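Podcast workshop notebook, 12th January

Back in the little studio at Rarnbridge and straight into the edit for the first episode of the new series! Nerys Gwilliam had already dropped her raw tracks on the Henix drive, so I spent the morning just listening with a pad on my knee. The interview about the old radio serials is lovely -- she lets people finish, and there's a pause near the start that I am not touching, whatever the auto-trim wants.

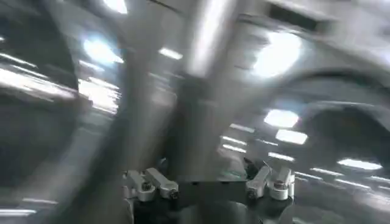
Levels next. Rhydian Penry's voice sits a good bit lower than Nerys's, so I brought him up 6 dB before any compression and it stopped sounding as if he was in the next room. I tried the Flendus noise reduction on his track as well. Half strength is plenty; full strength makes every S sound like a wet sponge.

Cut the low end at 200 Hz on the phone guest only (too thin on anyone else, I did check!). Their line drops out twice in the bit about cassette swaps. Nerys thinks she can re-record her question and hop over the first gap. The second one I can probably hide under music.

Intro music: the Harawira theme, the slow version. I had it fading under the welcome and it was muddy, so now it stops dead on the beat and she comes in clean. So much better, played it four times just for fun.

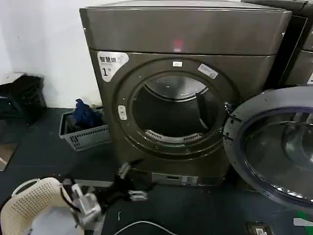

Dryer, door open. Round door, red light on the panel.

Feed stuff. Artwork was still the September one, so I swapped it. Old episodes have now gone over 600 downloads between them, which cheered us all up no end -- most of that is the two-parter on sitcom rewatches, so Rhydian wants to do another. Yes please.

Still to do:
Chapter marks for episode 2
Ask Nerys for the guest's surname spelling
Trim the trailer, it drags after the second clip
Export a mono copy and listen on the bus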